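Lamb shoulder or leg for a slow roast, and does the bone matter?

Asked in Meat and Butchery, 03/11/2023

Rima Hamdan

I have been put in charge of the lamb for a family lunch, on the strength of having once cooked a chicken that nobody complained about. There will be 15 of us. My aunt says shoulder. My uncle says leg, and says it louder. The butcher in Welholm sells both, with or without the bone, and when I asked which was better he told me it depended what I wanted, then served the man behind me.

What I want is something I can put in the oven in the morning, ignore, and pull apart with two forks at lunch. I don't need it pink. Half the table sends back anything pink on principle.

I also have no idea how much to buy. The butcher's shoulders looked enormous until I pictured my cousins standing next to one. I have one oven of ordinary size, two roasting tins, and a meat thermometer by Radeck that I have never taken out of its packet. Do I need it for this?

Qusai Nassar

Shoulder. Your aunt is right, and you can tell your uncle that a stranger said so, which I'm sure will settle it.

The shoulder does a lot of work while the sheep is going about its business, so it is full of fat and the tough connecting stuff that turns soft and sticky if you cook it for long enough. Leg is leaner. Roast it hot and fairly quick and it slices beautifully. Give it five hours in a low oven and you can end up with something that pulls apart nicely and tastes of string. People do slow-cook legs, with plenty of liquid and a tight lid, and some of them are very good at it. I wouldn't start with an audience.

Keep the bone in. I'm not convinced it adds as much flavour as people claim, but it holds the joint together while it cooks, and the blade slides out clean when the meat is ready, so you get a free test. A boned and rolled shoulder is tidier and easier to carve, neither of which matters to a woman with two forks. You'll also be paying somebody to take the bone out and then wondering what to make stock from.
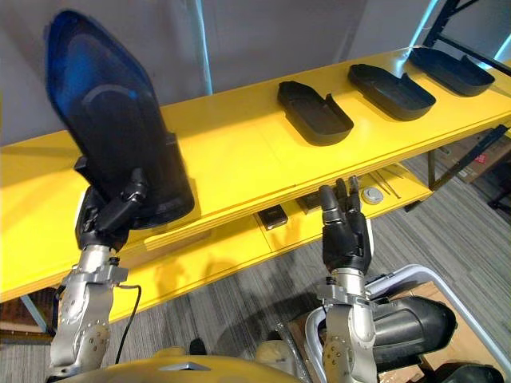

For your numbers I'd buy 3 whole shoulders if they are on the small side, or 2 really big ones. Ask him to weigh them. A whole shoulder loses a lot between the shop and the plate, what with bone, fat and whatever the cook eats standing up. If he offers you half shoulders, the blade end is the one to have for pulling. The knuckle end is good too, but there is less on it and more arguing over it.

Measure your oven before you buy anything. I once brought home a shoulder longer than my tin and had to saw through the shank on the back step, in view of the neighbours. A butcher will crack the knuckle so that it folds under, and he'll do it in seconds if you ask before he wraps it.

On the day: salt it the night before, then into a hot oven for half an hour to get some colour. Add a couple of sliced onions and a mug or so of water to each tin, cover tightly with foil, and turn the oven down to 150C. Start checking at four hours. Two full tins will slow everything down, so swap the shelves halfway and leave yourself a good hour in hand. It keeps hot under foil and a towel for longer than you'd think, and nobody has ever been cross that lunch was ready.

As for the thermometer, take it out of its packet so it feels wanted. You're looking for a reading well past well done, up in the nineties. A fork that goes in and turns without a fight tells you the same thing.

aoun_kitchen

leg every time. shoulder is too greasy. my nan did leg for 81 years (not the same leg)

Drirby

Mostly agree with Qusai, but pour the juices into a jug and let the fat rise before you make gravy. Shoulder gives off an alarming amount and the first time I did it I served what was basically a candle. If you can cook it the day before, even better: chill the juices overnight, lift off the solid fat, then warm the pulled meat through in what's left, covered. It frees up the oven for potatoes, and fifteen people will eat more potatoes than you believe possible.

Also, ask whether it's lamb or hogget. Hogget is the older animal, so it has more flavour and may want another hour. In April, round our way, most of what's sold as local is hogget anyway, whatever the label on the tray says. By November you can get either.

Rima Hamdan

Thank you all. Three small shoulders ordered, knuckles to be cracked. I've told my uncle they are legs.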